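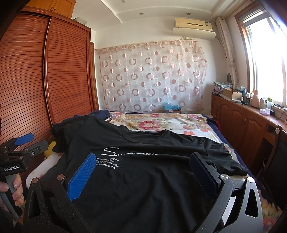
**工单 3229**
**产品:** Ernoren 演示回放端
**提交方:** Candent 开放日筹备组
**状态:** 处理中

各位支持的同事,下午好。先谢谢你们上回那么耐心地陪我们装软件,这次又要来麻烦了,话可能有点长,我尽量按先后顺序说清楚。

我们十月有一场开放日,来宾会到 Chowdhury 展厅看 Flornater 项目的叠衣演示:演示员手持夹爪,在床上把衣服铺平、对折,旁边的大屏同步放出左右两路夹爪相机的画面。彩排的时候,刚开始都好好的,大概到了铺黑色 T 恤那一段,右路画面就开始慢慢落后。左边屏幕上袖子都拉开了,右边屏幕上还停在领口那儿,站在后排的同事看得直犯迷糊,还以为是两件衣服呢!

### 已经试过的办法

- 重启回放端:好了一小会儿,随后又慢慢拉开。
- 左右两路的线对调:落后的还是右路,所以我们觉得线没什么问题。
- 把大屏换成笔记本自带的屏幕:一样会落后。
- 关掉右路的自动曝光:延迟明显变小,可是窗户那边亮得发白,黑衣服又成了一团,来宾恐怕看不出折在哪里。

日志我们也翻了翻(看不太懂,请多包涵)。右路的缓冲里积压了 1000 多帧,左路积压的是 36 帧。完整日志已经打包上传到工单附件。

### 支持回复,第一次

您好,感谢写得这么细,对调线路那一步帮我们省了不少工夫。从日志看,右路启用了“低光补偿”,画面里亮窗和深色衣物同时出现时,它会反复重算曝光,处理跟不上,帧就在缓冲里排起队来。麻烦您这样调一下:

1. 打开“设置 → 通道 → 右”,关闭“低光补偿”,自动曝光保持开启。
2. 测光区域从“全画面”改成“中央”。
3. 缓冲上限填 5 帧,并勾选“超出时丢弃旧帧”。
4. 保存以后退出回放端,再重新打开,左右两路都要重新连接。

### Candent 回复

照着做了,趁下午光线最强的时候又走了一遍彩排。两路现在跟得很紧,衣服在手里翻过来的时候,两边屏幕也一起翻,大家看着都挺高兴的。黑色衣物的褶子比之前清楚一些,不过夹爪转向窗边的时候,画面还是会亮一下再暗下来。这个我们能接受,跟讲解的同事打过招呼了。

另外还有一件小事想请教,怕到时候手忙脚乱,先写在下面。 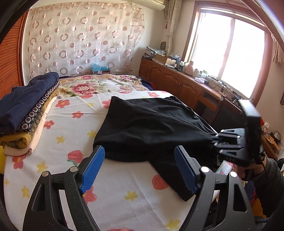
开放日当天如果想让来宾亲手试一试夹爪,需要先停掉两路回放吗?

保持回放开着就可以,来宾试用时把“录制”切换成“仅预览”,画面照常上屏,也不会存进 Flornater 的演示数据里。换回演示员之后,请记得再切回“录制”,并且让两只夹爪各自完整开合一次,回放端会重新校准开口的读数。

### Candent 回复

太好了,这样就不用让来宾干等着。我们打算把“仅预览”这一步写在小纸条上,贴到控制电脑旁边。还想请你们保留工单先别关,等开放日结束,我们把当天的日志也传上来,画面忽亮忽暗的那一段会标好时间,方便你们查。

### 支持回复,第二次

没问题,工单保持“处理中”。当天的日志请选“详细”级别导出,普通级别里不带曝光记录。演示期间如果右路又落后,先按一下通道旁边的“清空缓冲”,不必重启。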